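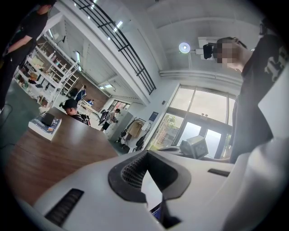
**Bouazza long table** - brown wood, for shared work rooms

The Bouazza is a long rectangular table for rooms where several people work at the same time. The top is wood with a visible grain, and each top has a different grain, so please do not expect the same drawing as on our website.

Price: $2,365, delivery included inside the city. The matching bench is $385.

We make the table in the Flamier workshop. Latifa Slaoui draws the models and Yaqin Xiao is responsible for the finish. The top receives oil two times before it leaves us, and you should oil it again every May. One can of Korier oil is enough for this.
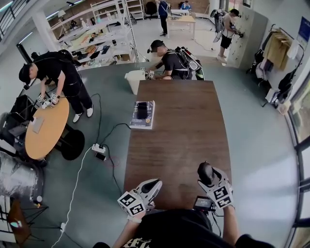
For smaller tasks we recommend to put the Gillar next to it. It is a round table with an orange-brown top and a black pedestal base, price $542. One person can move it alone - please lift it from the base, not from the top.

Tall white shelving goes well with both tables. We do not sell shelves, but Latifa can advise you on the distance to leave for chairs.

**Care**

- Wipe with a soft cloth, almost dry.
- No bleach and no cleaning powder.
- Put a pad under hot cups.
- Small scratches: sand lightly along the grain, then oil.

Orders received before Tue 27 August are made in the current color. After this date the brown will be a little darker.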